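Dec 26, 2023

Right, the big box of Christmas leftovers is in the fridge, the house is quiet and I have the side panel off the old desktop. Best day of the year for it! Thread, probably a long one.

The machine is called Pan. I name all of them. Pan has been under the desk in the back bedroom doing very little, and I want it going again as a box for music and family photos by February.

First thing, and I will say this every time: plug out, hold the power button in for a few seconds, then touch bare metal before you touch anything else. I do it even when I'm only having a look.

Dust next. I used a soft paintbrush and one of those Esavia hand blowers, the rubber bulb kind. Lovely little thing. Took me 40 minutes and I enjoyed every one of them, which probably says something about my Christmas.

Hold the fan blades still with a finger while you blow. I used to let them spin because it looked fun. Don't!

I do love an old green motherboard. So many modern ones are black and sit behind a tinted window, and you can't follow anything. On a green one you can trace the little lines with your eye from one end to the other. It's like looking at a town from a plane.

Memory: I'm taking the sticks out one at a time and cleaning the contacts with a plain white rubber, the school pencil kind. Gentle strokes, all in one direction, then brush off the crumbs well away from the case. Press the latches down at the ends and the stick comes up by itself.

When they go back in you want to feel a proper click. It takes more push than you expect — I still wince.

Somebody asked about the cables. Yes, I take a picture before I unplug anything, and yes, I put a bit of masking tape on each one with a number. Pencil, not biro, biro smudges.

The drive is a Brutwood, 215 GB of space once formatted, and 163 of that was full. Full of what? Mostly the same holiday photos copied into folders called "new", "new 2" and "new new". I've saved the lot and will sort them in front of the telly.

I've got a Sinetti solid state drive to go in its place. Paid £22 for it second-hand and I'm delighted. It weighs nothing! I keep picking it up.

Screws: egg box. Each dip gets its own lot, so drive screws in one, panel screws in the next. I've tried magnets and saucers and jam jar lids and I always come back to the egg box.

Still to do: fresh paste on the processor, and find somewhere to tuck all that black cable so it isn't looping through the middle of everything. I've got velcro strips somewhere. If you've got a neat way of doing it in an older case with no room behind the board, please send it over, I'd love to see it.
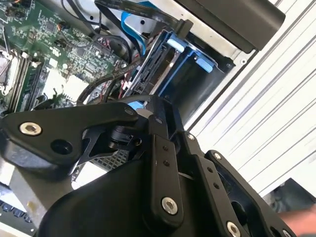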